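Ifor Humphreys
Thread on moving a contact database out of Merkora desktop and into something that can be opened on more than one machine. Mostly field mapping. Mute if you have no interest in field mapping.

Ifor Humphreys
Starting point is a single Merkora data file, split into a front end (forms, reports, letters) and a back end (tables). The split was done properly at some stage. The link between the halves was then hard-coded to a drive letter that no longer exists.

Ifor Humphreys
Relinking the tables is under Tools, Data Location. It wants the full path to the back end and it does not accept a network name, only a mapped drive. If you type the network name it takes it without complaint and fails the next time the front end opens.

Ifor Humphreys
Before anything else: copy both halves somewhere safe and mark the copies read-only. Merkora writes to the back end on opening, even if no record is touched. The modified time on the file tells you nothing about when the data last changed.

Ifor Humphreys
Compact and repair on a copy first. The file shrank a good deal. Check the record totals for each table before and after. Mine matched, apart from the call notes table, which lost 2 records. Both turned out to be blank rows with no parent contact.

Ifor Humphreys
Now the export. Merkora offers CSV, tab-delimited and its own transfer format. Do not use CSV. The notes field allows line breaks and the exporter does not quote them, so any contact with a multi-line note becomes several broken rows.

Ifor Humphreys
Tab-delimited has the same fault in principle, but there is a tick box under Options called "Flatten memo text" which replaces each line break with a vertical bar. The box is greyed out for CSV. I can't find a reason for that in the manual.

Ifor Humphreys
After import you replace the bars with line breaks again. Search the notes for genuine bars first. We had a few, all from Emrys Gronow, who used them to separate phone extensions. Changed to slashes in the source.

Ifor Humphreys
Character encoding. The exporter writes Windows-1252 and says nothing about it. Anything outside that set is lost at export, not at import, so re-reading the file as UTF-8 does not help. Toàn Triệu's surname came out as "Tri?u". The a with a grave survived.

Ifor Humphreys
Welsh names are affected as well. The circumflexed w and y are not in 1252. Merkora stores them correctly and displays them correctly, and drops them on the way out. In the export they become a plain w and y, with no question mark, so you cannot search for the damage.

Ifor Humphreys
Way round it: the transfer format is Unicode. Export to that, then convert with Flelunari, which is a small command-line converter. It reads the transfer format and writes UTF-8 with proper quoting. Slow on attachments. Leave attachments off and move them separately.

Ifor Humphreys
Flelunari switches worth knowing: -k keeps the original record keys, -e leaves empty fields empty where the default is to write the word NULL, and -s sorts by key. You want all of them. Without -k the call notes have nothing to attach to.

Ifor Humphreys
It returns success even if it skips records. The skipped ones go into a log next to the output file. Read the log. Mine listed 6, every one a contact with an end date earlier than its start date. Fixed in the source and run again.

Ifor Humphreys
Dates next. The form shows day/month/year. The table stores a true date. The transfer format writes year-month-day. All good so far. But "last contacted" is a text field, not a date field, and has been typed in by hand by different people over the years.

Ifor Humphreys
Contents of "last contacted" include day/month, month and year in words, "spring", "see notes", and a phone number. I did not try to be clever. Anything that parsed went in a new date field. The original text was kept alongside in a field called last_contacted_old.

Ifor Humphreys
Someone asked me why not throw the old text away. Lleucu Skyrme still uses "see notes" as a flag when running the renewal letters. It's a query condition in one of the reports. I only found it by opening every report in design view.

Ifor Humphreys
Which brings me to reports. They do not transfer. No converter moves them. You rebuild each one in the new system or you print them one last time and decide which ones anybody reads. We had 15 reports defined.

Ifor Humphreys
Several were the same report with a different sort order and a slightly different title. In the new system the sort is chosen when you run it, so those fold together. The label report has to stay separate on account of its page layout.

Ifor Humphreys
Labels. Merkora sets margins in twips. The new system uses millimetres. There are 1440 twips to the inch. Do the conversion once, write it on a piece of paper and stick it inside the cupboard door. Then print on plain paper and hold it up to the light against a label sheet.

Ifor Humphreys
The printer's own unprintable margin is added on top in Merkora and not added in the new system. If every label is displaced by the same small amount, up and to the left, that's the cause.

Ifor Humphreys
Letters. The mail merge fields in Merkora are in double angle brackets and the names have spaces in them. The new system does not allow spaces in field names. I replaced every space with an underscore in the tables first, then did the same in the letter templates.

Ifor Humphreys
Word will find and replace the visible text of a merge field and leave the code underneath unchanged. The letter looks right and merges wrong. Press Alt+F9 to show field codes before replacing, and again afterwards to put them away.

Ifor Humphreys
Salutations. Old system builds "Dear" + title + surname and falls back to first name if title is empty. New system has no fallback. Contacts without a title got "Dear Gronow" with two spaces. Fix is a calculated field, tested on the records with gaps and not on the tidy ones.

Ifor Humphreys
Duplicates. Merkora's duplicate check compares surname and postcode, exact match. It regards a postcode with a space and one without as different. Normalise the postcodes (upper case, one space before the last three characters) and then run it.

Ifor Humphreys
Do not let any tool merge automatically. Emlyn Skyrme and Lleucu Skyrme share a surname, a postcode and a landline, and the automatic merge offered to make one person of them, keeping whichever record was edited later.

Ifor Humphreys
Call notes carry the initials of whoever typed them. Those are free text too. I built a small lookup table from initials to user, and left unmatched initials as they stood. One set of initials belongs to two people at different periods. Split by date.

Ifor Humphreys
Attachments are stored in a folder beside the back end, named by record key with no file extension. The extension is in the attachments table. A short script renames them. Test it on a copy of the folder. It ran in a few seconds, less than it took to write.

Ifor Humphreys
Hosting. The new back end is on a small server at Pollosine, who had our web space already. Access is by user account, with a read-only role for most and an editing role for those who need it. In Merkora everyone opened the same file with the same password.

Ifor Humphreys
Record locking is different as well. Merkora locks the page, so editing one contact could lock its neighbours. The new one locks the row. If two people edit the same contact, the second is told so on saving and shown both versions. It is clumsy but nothing is lost.

Ifor Humphreys
I also looked at Pattinasarany as a replacement. It has a better screen layout and a decent phone view. It could not keep the original record keys on import, which ruled it out for us. If your contacts have no linked tables that won't matter to you. 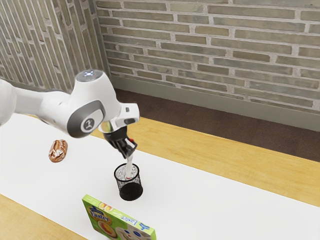
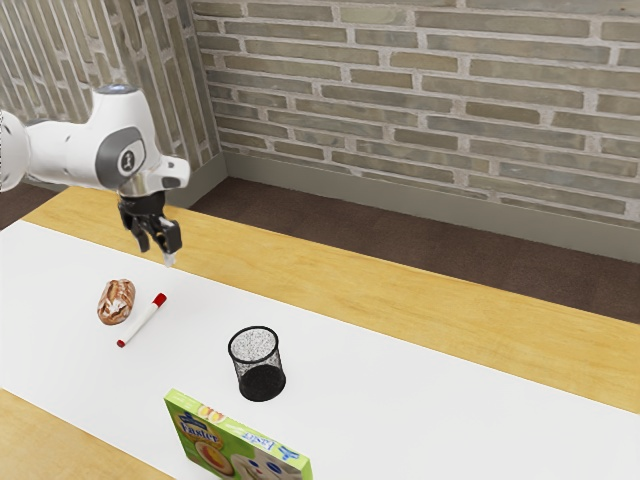
Page last changed: 28 February 2018

Ifor Humphreys
Correction to the post on Flelunari switches. -s sorts by key as text, so 10 comes before 9. This has no effect on the import, only on comparing the output by eye. Use the plain sort in your spreadsheet if you want them in number order.

Ifor Humphreys
Reply to several: yes, you can keep the old front end and link it to the new back end over ODBC. I tried it. Forms work, reports work, the letter screen hangs on any contact with an attachment. It would do as a stopgap.

Ifor Humphreys
If you do link over ODBC, set the key field by hand when asked. If you cancel that box the table is linked read-only, and Merkora gives no message. You just find that nothing can be typed.

Ifor Humphreys
Backups. Nightly dump from the server, kept off site, plus a plain UTF-8 export of the contacts table once a month. The export is so that the names and addresses can be read in any text editor without the rest of the system.

Ifor Humphreys
Restore has been tested on a spare laptop. User accounts are not part of the dump. Keep a list of who has which role and re-enter it.

Ifor Humphreys
The old data file stays where it is, read-only, until August. After that it goes on a disc with the installer and the licence key in the same case.

Ifor Humphreys
Still open: the county field. Half the records have the old counties, some have the new ones, and a number have "Wales". Suggestions welcome, provided they don't involve a drop-down list.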